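4.2 Dish rack loading with two arms 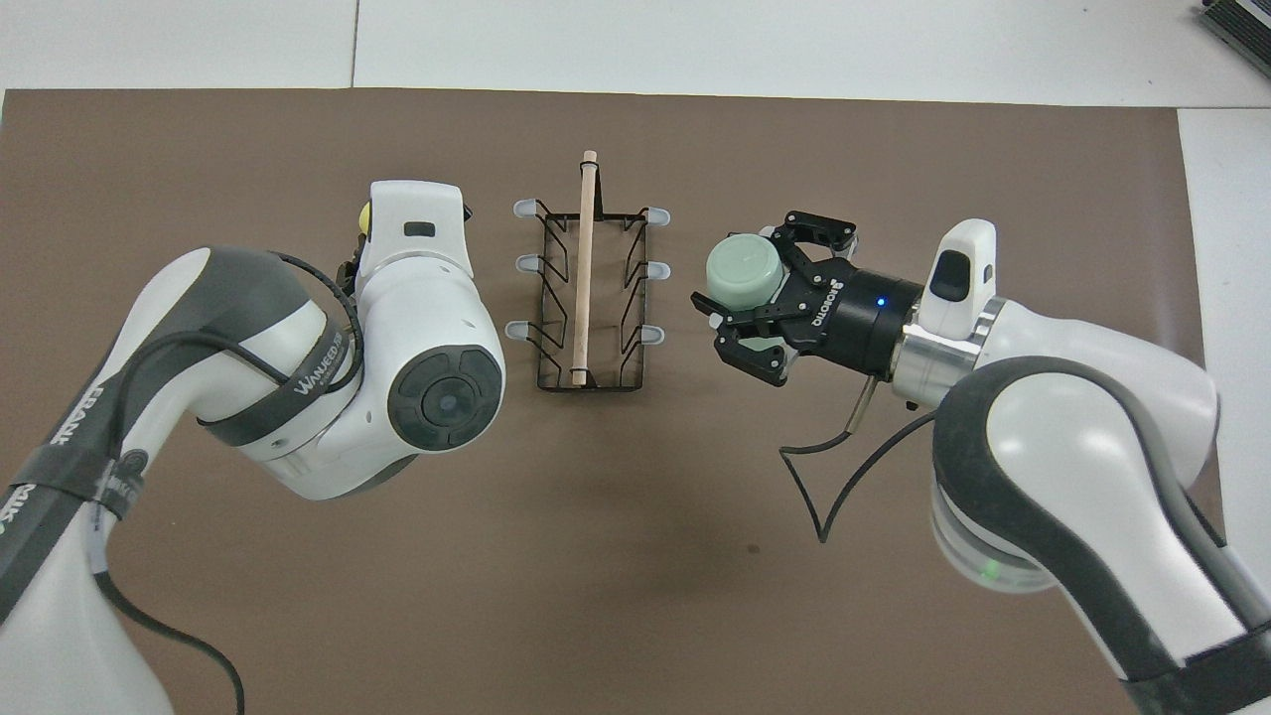
Figure 3. Workspace for the rack loading task, seen from the head camera. The right gripper holds a green cup on its side next to the wire rack.

Loading a dish rack is a chore most people do without looking, and it was chosen for that reason. Of the household tasks in the Istton set it needs the fewest objects, but it asks for close placement among thin wires, and a small error in wrist angle is enough to lodge a cup against a prong. We treat it as the middle case between folding cloth (Section 4.1) and sorting hardware (Section 4.3).

The arms face each other across a brown mat with the rack between them, as shown in Figure 3. The rack is black wire with zigzag dividers along both long sides, and the prongs end in translucent rubber tips. These details matter to the vision side of the system. The wires are thin and dark, and the depth estimate often drops out along them, so the policy was given colour images only. A light wooden dowel lies lengthwise in the rack. It was left in place for every trial in this section and was not a target object.

We collected 1075 demonstrations by teleoperation, all on the same rack. Operators were told to place each cup wherever they would at home, and no fixed slot order was imposed. Dorothy Ashworth's earlier work on the Zenda bench used a fixed order and reported steadier placements, but the resulting policy could not recover when a slot was already taken. We preferred the untidier data. Demonstrations in which the cup was dropped and picked up again were kept, while those in which the rack itself was dragged off its mark were removed by hand.

Evaluation used 300 trials split evenly between the Turar policy and the Fairclough baseline, which follows a scripted approach path once the cup has been located. A trial counted as a success if the cup was in the rack and stayed there for eight seconds after release. The start position of the cup was varied between trials, and so was its orientation.

The Turar policy did better on cups that began lying on their side. The scripted baseline was faster when the cup started upright and close to the gripper, and in those trials there was little to choose between the two in final placement. Most failures of the learned policy came at the moment of release - the fingers opened while the rim was still resting on a wire, and the cup rolled back onto the mat. The baseline failed earlier, usually on the approach, when a finger touched a prong and the motion was stopped by the force limit.

Speed remains the weak point. Denise Lockwood timed an untrained adult on the same rack and cups, and the person finished well ahead of either system in every run. We would not call the chore solved on this evidence. The policy has seen one rack, and a short test in April with two unfamiliar racks gave too few successful placements to report as a rate. Results for those racks are listed by trial in Appendix B.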